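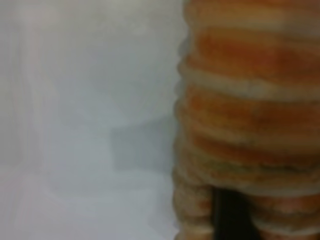
Judit Fülöp, second-year student, automation course
Report on the open day in Plomden, 1 February 2020

Our group of 40 students visited the robot laboratory at the open day. My task was to write down how the arm picks soft things, because our own project, Rena, must do the same in November.

The demonstration was led by Mitiku Gebreyes. He used soft toys, and one of them had orange and cream stripes. He explained that a soft body changes its shape when the fingers close, so the program must choose the force again for each object. The laboratory has a record of 2,173 earlier attempts, and we were allowed to read a part of it.

I asked what happens when the camera comes very close and the picture is not sharp. He answered that the program then trusts the last good picture from farther away. Dénes Somogyi made notes about the software. We will compare them with mine before we order the fingers for Rena.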